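Library > Grovmont Boating Series > Small Boat Handling > Chapter 6

Chapter 6
Where the Weight Goes: Loading, Balance and Trim

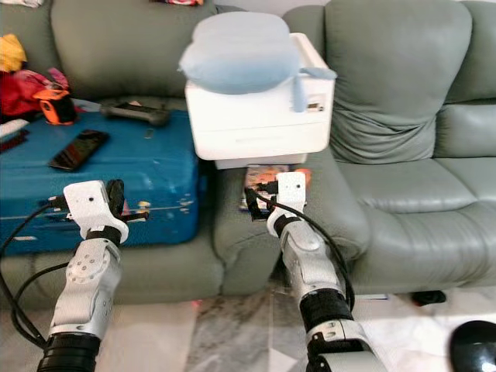 Figure 6.1 Blue suitcase, sage-green leather sofa, small colorful book and white box in a living room.

19 Nov 2024
By the Grovmont Boating Series editors

Take a small boat out alone on a calm morning, then take the same boat out that afternoon with three friends and a full cooler. You'll swear somebody swapped the hull while you were at lunch. It climbs onto plane late. It leans in turns where it used to sit flat. The bow, which you could see over easily at breakfast, now blocks a good piece of the horizon every time you open the throttle. Same boat, same engine, same lake, and a completely different ride!

We love this chapter, because it's the one where students get better at boat handling without buying anything or learning a single new maneuver. You move some gear, you ask a passenger to change seats, and the boat answers right away. Few things in boating give you feedback that fast.

What a boat feels

A boat at rest is held up by water pushing on the hull. That push is called buoyancy, and we can treat it as if it all acts at one point, the center of buoyancy. The weight of the boat and everything in it can be treated the same way, as if it all pulls down at one point, the center of gravity. When the boat is sitting quietly, those two points line up, one above the other.

Now somebody stands up and walks forward. The center of gravity moves forward with them. The two points no longer line up, so the bow dips, and as it dips more of the forward part of the hull goes under water. That shifts the center of buoyancy forward too, until the points line up again. The boat settles in a new position, bow down. You have changed its trim.

Side to side works the same way, except that we say list when the lean comes from the way the boat is loaded, and heel when it comes from something outside, such as wind or a turn. Most small boats are far longer than they are wide, so they resist tipping end to end much more strongly than they resist tipping sideways. A passenger who moves a foot toward the rail makes a bigger difference than one who moves a foot toward the bow. Try both at the dock and watch the waterline (have someone on the dock call out what they see, it's much easier from there).

Weight times distance

How much a load changes the trim depends on two things, how heavy it is and how far it moves. Multiply them together and you have what is called the moment.

Suppose you slide a 100-pound cooler 6 feet toward the stern. The moment is six hundred foot-pounds. Moving a 200-pound friend three feet in the same direction gives exactly the same number, and the boat will settle the same amount by the stern. Moving a light anchor all the way from the bow to the transom can do more than you'd guess, and that's worth remembering when everybody on board is comfortable and you'd like to leave them where they are.

Height matters too, and this part surprises people. A heavy item on the floor and the same item up on a seat add the same weight to the boat, but the one on the seat raises the center of gravity. Raise it enough and the boat rolls farther and comes back more slowly. Keep heavy things low. Keep them near the centerline. And tie them down, because a cooler that slides in a turn arrives on the low side at the worst possible moment.

Reading the capacity plate

Before you think about where the weight goes, find out how much is allowed. Our practice boat for this unit is the Plolen, a 17-foot open runabout, and its plate gives a maximum load of 900 pounds for persons, motor and gear together. Read that line again. On an outboard boat the motor is part of the total, and so are the fuel, the battery and the anchor. Students often add up the passengers, feel pleased at how much room is left, and forget all the rest.

The number on the plate is a limit for good weather. In wind or chop you want more freeboard, the height of hull between the water and the lowest place where it can come aboard, so you load less. A boat carrying its full rated load on a flat pond may be quite happy. Put that boat at the mouth of Bromutside Inlet with the tide running out against the wind and it's a different story.

Trim under power

So far the boat has been sitting still. Once it starts moving fast enough to plane, part of its weight is carried by water pushing up against the bottom as it rushes past, and small changes in loading show up in big ways.

Too much weight aft and the bow rides high, the boat struggles to get on plane, and once there it may start to bounce gently up and down. That bouncing is called porpoising. Too much weight forward and the bow digs in. Steering gets heavy and twitchy, spray comes back at you, and in a following sea the bow can bury itself in the back of a wave.

Many boats let you adjust the angle of the drive from the helm, and some have trim tabs as well. These are wonderful tools and we'll spend all of the next chapter on them! But they work best on a boat that was loaded properly to begin with. Tabs can hold up one side of a listing boat at speed. Slow down, and the list comes right back.

Try it at the dock

You'll need a loaded boat, a partner and a strip of masking tape.

With the boat empty and tied loosely, put a short piece of tape on the hull just above the waterline at the bow, and another at the stern. Load your gear the way you normally would. Note how far each piece of tape has moved toward the water. Then shift one heavy item and look again. Draw a simple plan of the boat in your notebook, with every heavy item marked, and keep it for the on-water session at Harries Landing.

Terms to look for in this chapter

Center of gravity, center of buoyancy, moment, trim, list, heel, freeboard, porpoising, capacity plate.

6.1 Finding the Center of Gravity

Start with the empty boat. The heaviest single thing on most small outboards is the motor, hung at the very back, and every other choice you make about loading begins from there.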